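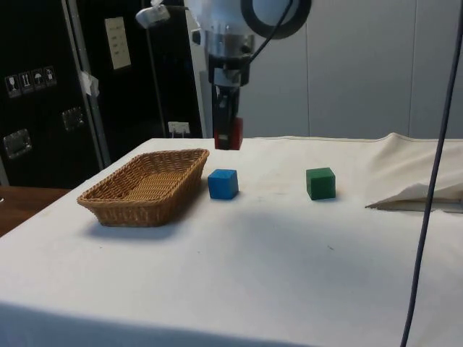 Gripper parked over the blue cube, basket on the left, green cube on the right.

Home > Help > Arms and Grippers > Setup and Upkeep

Cable pulls on the wrist near the end of a pick - how much slack do you leave?

Posted by Aniela Krajewska
Viewed 199 times - 3 shares

Hello everybody, and thank you in advance for reading all of this, I do tend to go on! I look after a small tabletop cell at Trevley. The arm hangs straight down over a table with a white cloth on it, and its job is to take wooden cubes and put them in a wicker basket. We run it in batches of 500 picks and for months it has been a very pleasant machine to live with.

In April I swapped the black cable that runs down to the wrist, and ever since then the blue cube, the one right beside the basket, gives me a following error on the last joint maybe once in a batch. The green cube further over never does. When I hold the cable up by hand (arm stopped, of course) it feels tight with the wrist turned toward the basket. I would love to know how other people route theirs, and whether I ought to teach the positions again afterward.

Kokier
14 people found this helpful

Aniela, I had very nearly this same problem, and I spent a whole evening blaming the gripper for it. Turn the arm off, release the joint if yours lets you, and walk the wrist slowly by hand to both ends of the travel you really use. Watch the cable the whole way. You want a soft loop left over at the worst point - mine is 15 cm and I wouldn't go smaller. Clamp it up on the housing first and at the wrist second, and don't pull the ties down hard, you should still be able to roll the cable between your fingers.

Then run it at low speed with no cubes out and listen. As for teaching again, I'd check one known point before changing anything. If the fingers come down where they used to, leave your positions alone and be glad. Also look at that fold of cloth on the right side. Mine crept in over a few weeks and a finger caught it.

Zundberg
2 people found this helpful

just slow the wrist down to 88 percent, worked for me

Saeed Rahimi
6 people found this helpful

Slowing it down may hide the error for a while, but a tight cable will still wear at the connector, so please do what Kokier says first. I'd add one small thing: check that the new cable is the flexing kind. The ordinary sort looks the same on the shelf and gets stiff and cranky when it's twisted all day. And write down the loop length inside the cabinet door, you will thank yourself at the next swap.

Comments (3)

Aniela Krajewska: It was the clamp! I had it a good hand's width too low. Moved it up, one full batch and no errors so far. Thank you both so much.

Kokier: Lovely news. Check the ties again in a week or so.

Zundberg: mine is still at 88 and fine

Back to list | Next topic | Report | Print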